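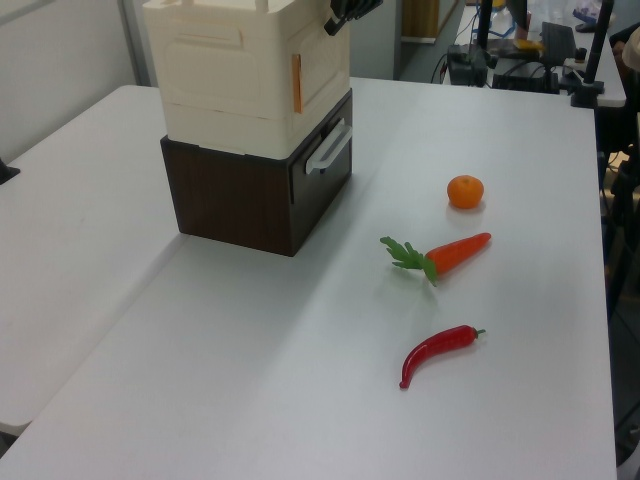

Breditz Adds Play-Food Sorting Set to Its Tabletop Storage Line

March 2022
By the Breditz press office

Breditz, a maker of small storage furniture and learning materials, is adding a play-food sorting set to its tabletop line. The set is called Flalis. It pairs a two-tier storage unit with artificial fruit and vegetables for children to take out, name, group and put away again. Orders from schools, child care centers and families open in June.

The storage unit has a dark brown wood-grain drawer box at the bottom and a cream-colored plastic cabinet on top. The drawer has a white plastic pull handle. The two parts are stacked and can be used together or apart. The dark base and the light top were chosen so that an adult can say "in the brown one" or "in the white one" and be understood by a child who does not yet know left from right.

The starter pack comes with a mandarin, a carrot and a red chili pepper. The carrot has its green top and the pepper has a short green stem. More pieces will be sold in refill packs, and the full Flalis range will have 20 pieces by the end of the year.

Breditz developed the set with Zorklow, a design studio that works on classroom furniture, and tested it at the Chaturvedi Learning Center. Teachers at the center used early versions during free play and at cleanup time. Over the trial period the center logged 2,911 put-away turns, with one turn being one child returning one item to the drawer or the cabinet. Most of the changes made after the trial came from the teachers' notes on those turns.

"Teachers told us that cleanup is where the day falls apart," Breditz said in a statement. "They wanted a place for each thing, and they wanted it small enough to sit on a regular table. We had been planning a floor unit. We dropped that plan after the first round of notes."
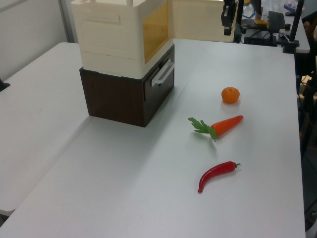
Can the drawer box be bought without the cabinet?

The drawer box and the cabinet will each be sold separately starting in June, and either one can be added to a set a school already owns.

The activity cards that come with Flalis start simply. On the first cards, a child lays the food out on the table and an adult asks for one item by name. Later cards ask the child to sort by color, by shape, or by whether the food is a fruit or a vegetable. The chili pepper caused some debate at the center, where several children put it with the fruit and several did not. The card set accepts both answers and has a short note for adults on the back.

The last group of cards is about putting things away. The child hears a direction such as "carrot in the drawer, mandarin in the cabinet" and carries it out. Directions get longer as the cards go on. Teachers at the center also used the cards the other way around — the child gave the direction and the teacher did the work — and Breditz has printed that version as a separate card.

Zorklow worked on the proportions of the unit and on the fit between the two tiers. The studio tried a single tall cabinet first. Children at the center tended to put everything on the same shelf, so the design was split in 2 parts that look different from each other. The studio kept the outside plain, with no pictures or labels, so that teachers can decide for themselves what goes where and change it from week to week.

A first run of 100 sets has been set aside for child care centers that send in written feedback after one term of use. Centers can apply by mail or through their regular Breditz sales contact. Prices for the full set, the separate parts and the refill packs will be announced before orders open.

About Breditz

Breditz makes tabletop storage, shelving and learning materials for schools, child care centers and homes. Its other products include stacking trays, book bins and coat racks sized for young children. Zorklow is an independent design studio and has worked with Breditz on two earlier products.

Search news releases
Enter keyword
Go

Contact the press office | Copyright Breditz. All rights reserved. | Back to top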